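The Year I Stopped Wrapping and Started Mailing Early
3 min read
Last updated: December

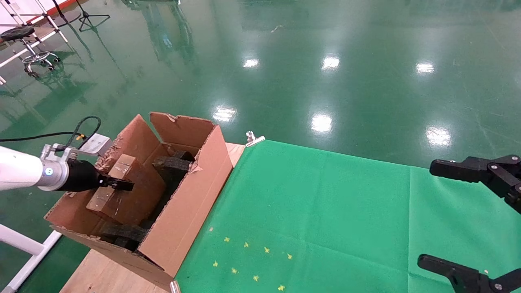 Lindiwe Hlongwane told me I was out of my mind to mail a teapot to Groluvton in the same month as everybody else's fruitcake, and she said it twice, once with her mouth full.

I sent it anyway! It was 1,504 miles by my map, and I'd stuffed the spout with socks (clean ones, my aunt would want that on record). Then I stood in line for 16 minutes behind a man mailing skis and decided I love the post office in December, I really do, even the pens on chains.

My aunt called at 7 a.m. to say the teapot was in one piece and the lid was in three. She's gluing it. Next year she's getting a scarf, and I've already picked the yarn, a mustard color she'll pretend to like.

Related
Bamov's Best Pie Counter
My Winter With the Hattori Quilters
Sending Cookies to Atard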